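15/02/2023 — wrist view renderer, Raltow branch

Spent the morning on the depth mismatch Octavian Sandu reported. The planner was getting wrist camera poses one control step behind the joint state, so every point cloud came out smeared toward the base. The render call read the camera transform before forward kinematics had run for that step. Swapped the order and added a test that fails on the old order.

Next, the approach poses. The sampler in Padon still likes to park the hand with the jaw open and a big surface filling half the view, and the segmentation net has very little to work with there. Flat shading makes it worse. I left the lights alone for now so the numbers stay comparable with the November set.

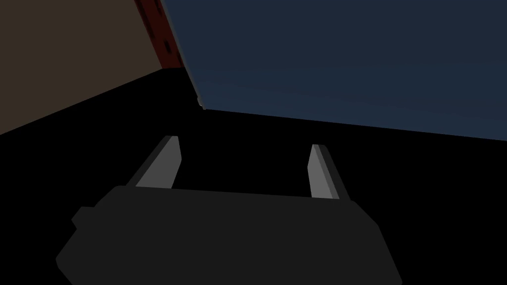
Reran the approach test on the fixed build, 100 seeds. Planner timeouts went from 30 to 3. Two of those are the same IK branch flip at joint 5 that Hilde Nijs has a ticket for. The third I can't reproduce — same seed, same config, passes on my machine and fails on Wirkov. Could be the thread count in the collision checker.

Also tried masking the gripper out of the depth image before it goes to the octree. It works, but the mask is rendered from commanded finger width and should come from measured. Not merged.

To do: pin the thread count on Wirkov and rerun the bad seed. Ask Hilde if the joint 5 patch can go in before the mask change. Penalize sampled views where one plane takes up most of the pixels, starting with a weight of 2.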